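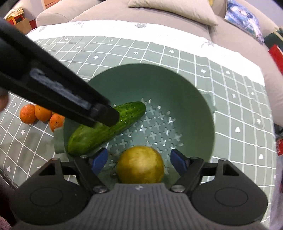 Yellow fruit in a green colander bowl.

Line boring

By Yatziri Rosales
24 Jan 2020
Print | E-mail

Line boring is a machining process in which two or more holes are enlarged or corrected along one common axis. It is used in the making of new machines, but it is better known as a repair method for pivot holes on excavators, loaders, cranes and presses. The work can be done in a workshop on a horizontal boring mill, or on site with a portable boring bar that is fixed directly to the machine.

Causes of wear

A pivot joint on a heavy machine normally has a hardened pin, a bushing and a steel housing. When the joint is not greased often enough, the pin and the bushing wear first. If the machine stays in use after that, the bushing can begin to turn inside its housing, and the housing itself loses its round shape. At this stage a new bushing will not hold. Wear is usually stronger on the loaded side of the hole, so the worn hole is oval and its center has moved away from the original one. Dirt in the grease makes the process faster.

Equipment

A portable line boring machine has a straight, ground steel bar which passes through all of the holes. The bar is held by bearings at two or more points, and these bearings sit in mounts that are welded or bolted to the workpiece. A drive unit turns the bar, and a feed unit moves it slowly in the direction of the axis. The drive may be electric, hydraulic or pneumatic. A single-point cutting tool is clamped in a cross hole in the bar, and its projection decides the diameter of the cut.

Long bars bend under their own weight. For this reason a middle support is added when the distance between bearings becomes large in relation to the bar diameter. A thin bar with a long free length also gives vibration, which leaves a wavy surface known as chatter.

Procedure

The first step is to find the original axis. The operator takes it from an unworn surface, from a less damaged hole, or from the drawing of the manufacturer. Centering cones are often used to place the bar, but they are not reliable in an oval hole - a dial indicator is then needed.

There are two common ways to restore the size. In the first, the worn hole is built up with weld metal and then bored back to the standard diameter. Many portable machines accept a rotating welding head, which lays the metal in a continuous spiral. In the second, the hole is bored oversize and a sleeve or an oversize bushing is fitted. The second way puts less heat in the part, but it removes material from the housing and cannot be repeated many times.

Rough cuts are made first, followed by one or more finish cuts. The diameter is measured at both ends of each hole and in two directions. After welding the part must cool completely before the last cut, otherwise the hole changes size.

Example from practice

The repair firm Novumov, in the town of Latard, published a report on a dredging machine named Orel. The boom foot of this machine had two holes with a nominal diameter of 300 mm, and the outer faces were 1,061 mm apart. The boom could not be transported, so the holes were welded and bored on site in September with a bar supported at three points. The report gives a total of 455 working hours, of which the greater part was used for welding and setting up. The alignment check was made by the surveyor Achari, who worked with a stretched wire and later with a laser. The machine had run nearly 1,000 hours with loose bushings before it was stopped.

Related processes

Line boring is different from line honing, which removes only a very small amount of material with abrasive stones and gives a finer surface. Line reaming is used for small holes where a bushing needs only a light correction. Facing is often done in the same setup as boring: a facing head on the bar cuts the side surfaces of the housing square to the axis, so that thrust washers lie flat.

See also: Boring bar, Bushing, Pin joint, Weld overlay

Contact | Copyright 2020, all rights reserved | Back to top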